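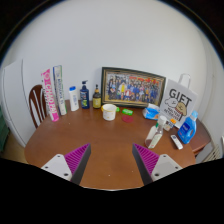 My sister gave me until Friday to clear off the table, and by Wednesday night I'd gotten as far as lining everything up along the wall. Which felt like progress! If you squinted it was practically a shop display.

The table came from our grandmother's place in Plillatthorpe, and I love it more than is sensible. It's that shiny reddish brown that shows every fingerprint, with the edge all rounded off, and it took 2 of us plus a very patient neighbor to get it up the stairs. The man at Harasym Antiques offered me $242 for it in March. I said I'd think about it and then drove home the long way so I wouldn't.

Anyway, the deal was that my sister would take the table and I'd keep whatever was on it. I was moving to Werell, 1,240 miles off, into one room with a fold-down counter. So I pulled up a stool and tried to be strict.

The tall pink-and-white box with CHAPA down the front, keep. The other tall one beside it, keep, they'd been standing together like a pair of library books for so long that I couldn't see splitting them up. The white bottle with the blue cap, well, probably. The navy pump bottle, yes. I picked up the little amber bottle with the dropper top, put it down, picked it up again. I must have spent more than 45 minutes like this (I had the radio on, so it wasn't a total waste) and the keep pile was the entire row.

Then I got to the photograph.

I'd been going around it. It was leaning there in its dark frame with the thin gold border, all of us squashed together the summer we rented the cabin at Golilon, and it had lived on that table since before I could see over the edge. I carried it into the bedroom to pack it and the table looked wrong. I brought it back. I tried it on the other side of the pump bottle, and that was worse.

So I called my sister and said she could have the picture too.

"I don't want the picture," she said. "I've got the same one in the hall."

"It goes with the table."

She was quiet for a bit. I could hear her dishwasher going.

"Does your new place have any kind of wall?" she said.

I told her it had four, last I checked, and she said okay, then measure the longest one and call me back.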